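Bed 9 was alarming again. Low pressure, left side. Lena Kurek knew the sound by now, could've hummed it.

She got down on her knees by the pump. Hose was on. Valve shut. The Brullasent people swore the new mattress would hold all night, no trouble, and it had cost the home 3,450 so it bloody well should.

"Am I sinking?" said Mrs Biwott.

"Bit."

"Thought so. Like a boat."

Call her Akinyi, she kept saying. Lena kept forgetting. Heels first, always heels. She lifted one, looked, looked again with the torch. Pink. Pressed it. Went white, came back. Good. Good.
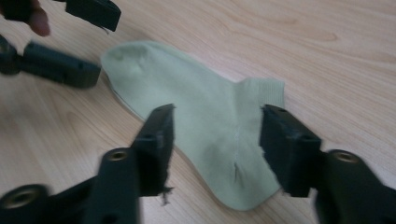
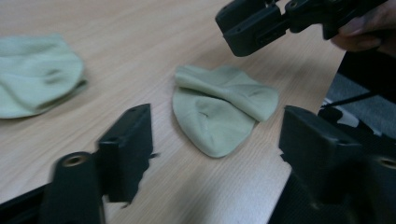
Quarter to four. Facundo turned up with the spare pump under his arm, out of breath, one lace undone.

"Stadano won't answer. I rang and rang."

"Just plug it in."

He pluged it in. Nothing. Then the hum, and the left side came up slow, cell by cell, and Akinyi rose with it, hands folded on the blanket.

"Oh," she said. "Tide's in."

Lena wrote it on the chart. Turned 14 degrees, right side, skin intact. Left out teh boat.

Down the corridor another alarm started.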